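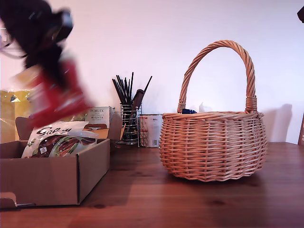

Word count: 462

Print this page | E-mail this page

Section 4: Setting up the MacLeod 16 for a screening

Prepared by Thandeka Oosthuizen for the Dredcombe Film Club. Revised 22 August 1999.

Read Section 3 (Cleaning the gate) before you start. The steps below are for sound prints. For silent prints, see Section 6.

4.1 Placing the projector

1. Stand the projector on a level surface with the lens facing the screen.
2. Unfold the front arm first, then the rear arm. Each one clicks when it is locked.
3. Put the full reel on the front arm and the empty take-up reel on the rear arm. The take-up reel must be as large as the full one or larger.
4. Plug in the speaker before you plug in the projector.

Note: The motor is built for 60 cycle supply only. If you borrow the Ukon speaker, use the short gray lead and set its switch to LINE. 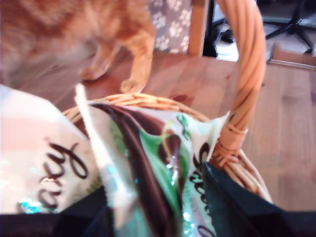 Orange cat on the table.

4.2 Threading the film

5. Turn the large knob by hand until the white mark faces you.
6. Pull out five feet of leader and close the upper sprocket clamp over it. The sprocket teeth must sit in the holes.
7. Form the upper loop to the line painted on the case.
8. Open the gate, slide the film into the channel, and close the gate.
9. Form the lower loop, then pass the film snugly around the sound drum. A loose film here gives a wavering sound.
10. Close the lower clamp and lead the film to the take-up reel. Wind on two turns.
11. Turn the knob by hand again. Both loops should hold their size. If either one shrinks, open the clamps and go back to step 6.

CAUTION: Do not switch on the lamp while the film is standing still. Older prints will scorch in the gate.

4.3 Focus and sound

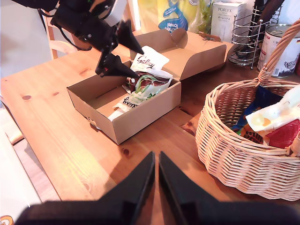
Run the leader with the lamp on and focus on the edges of the countdown numbers, then stop and rewind to the start. Do this with the room as dark as it will be for the show. Sharp focus is hard to judge in daylight, and if you see bright patches on your table like the ones on the pine top in the picture, the blinds need to come down further. Set the volume a little high – an audience soaks up a good deal of sound.

12. Switch to FORWARD and let the motor reach speed.
13. Switch on the lamp when the number 3 appears.
14. Turn up the volume after the studio title.

Note: If the picture jumps, press the loop restorer once. If it jumps again, stop the projector and rethread.

4.4 Lamp and spares

The lamp is Flastik part 972. Let it cool for 23 minutes before you touch it, and hold the new one with a cloth. Write every change in the log. The lamp fitted in April is already showing its age.

Print this page | E-mail this page

Reader comments (3)

reel_two: Step 11 saved me a print. My lower loop was shrinking and I never would have checked it.

Marge in the balcony: Does the Ukon speaker hum for anyone else? Mine does it on LINE but not on MIC.

T. Oosthuizen: Marge – try the other gray lead. One of them has a bad plug.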